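Gotero Countertop Dishwasher
Owner's Guide

Section 4: Your First Loads

By now the machine should be standing level on its four feet, with the fill hose connected and the drain hose hooked over the edge of your sink. If you skipped ahead (we all do it), please go back to Section 3 and check those two hoses before you go any further. We'll wait for you.

This section takes you through the empty first run, the water hardness setting, and loading the basket and rack. Set aside an unhurried afternoon for it if you can. The steps are easy, but the first run is a long one and you'll want to be in the house while it's going.

4.1 The empty run

1. Open the door and take out the cardboard insert, the foam blocks, and the small bag with the measuring cup and test strip in it. Keep the bag close by. You'll need it again in 4.2.

2. Wipe the inside of the tub with a soft damp cloth. You may find a few drops of water at the bottom. Every machine is tested before it leaves us, and a little water stays behind.

3. Turn on your faucet slowly and look at both ends of the fill hose. If you see a drip, turn the faucet off, hand-tighten the collar, and try again.

4. Close the door until you hear the click, then press Power and hold Rinse until the light next to it turns green.

5. Press Start. Don't add any detergent for this run, not even a pinch.

6. When the machine beeps, let it stand with the door shut until the light goes out, and then open it.

Note: A faint smell of new rubber is normal on the first run and often on the second one too. Leaving the door ajar between loads helps it along.

CAUTION: Steam comes out of the top of the door when it is opened right after a cycle. Keep your face and hands back, and keep small children away from the counter.

4.2 Setting the water hardness

Water is so different from one town to the next that we can't set this for you at the factory, much as we'd like to.

1. Fill a clean glass with cold tap water.

2. Dip the test strip for one second, shake it off gently, and lay it on a paper towel for a minute.

3. Match the color to the chart inside the back cover. You'll get a number from 1 to 7.

4. With the power on and the door open, hold Rinse and Start together. The display will show the current setting.

5. Press Rinse until your number comes up, then close the door. The machine saves the setting on its own.

If your strip falls between two colors, pick the higher number. You can always come back and change it later if you see a film on your glasses. Folks on well water may want to test again in January, when readings can be quite different from the summer ones.

4.3 Spoons, forks, and other small things

Of all the letters that come in to our help desk, a surprising number are about spoons. Two spoons will nestle together in the basket the way they do in a drawer, and the water never gets in between them. Big serving spoons bring their own trouble. A long handle can poke up into the path of the spray arm and stop it from turning, and then nothing on the rack gets clean.
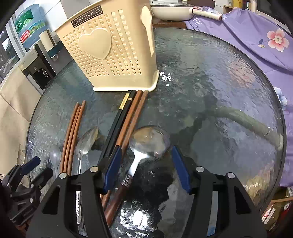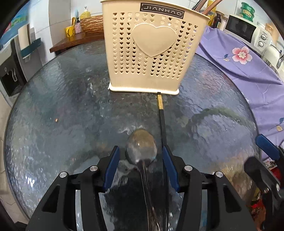

Gotero Owner's Guide Issue 7 Page 18

1. Scrape off food, but don't rinse. The detergent needs something to work on.

2. Mix your pieces as you load: a spoon, then a fork, then another spoon, so that no two of a kind sit side by side.

3. Put forks and teaspoons in with the handles down. Put all knives in with the handles up.

4. Lay serving spoons flat along the left side of the rack, bowl facing down.

5. Spin the spray arm once with your finger. It should go all the way around without touching anything.

Note: Check the maker's advice before you wash chopsticks. Lacquered or painted ones are usually happier washed by hand, and very thin ones can slip through the bottom of the basket.

CAUTION: Never load sharp knives with the points up. If anything falls to the bottom of the tub, switch the machine off and let it cool before you reach in.

4.4 Detergent

Use the measuring cup that came in the bag. Fill it to the lower line for everyday loads and to the upper line for baked-on dishes. Tablets made for full-size machines are too big for this one and may leave a paste in the door, so if tablets are all you have in the cupboard, cut one in half. Please don't use hand soap or dish liquid, even once. Duyên Nông on our help desk has talked a good many people through the suds that follow, and it makes for a long evening with a lot of towels.

4.5 If the first load doesn't come out right

Dishes still gritty: take out the filter, rinse it under the tap, and turn it back in until the arrows line up.

White film on glasses: raise the hardness setting by one and run another load.

Puddle left in the tub: look for a kink in the drain hose, and make sure its end isn't sitting under water in the sink.

Display shows E3: the door isn't fully latched. Check for a handle sticking out of the basket.

If you still aren't satisfied after a few loads, write to the help desk and include the serial number from the sticker inside the door. A photo of how you loaded the rack is a great help to us as well.

Continue to Section 5: Everyday Programs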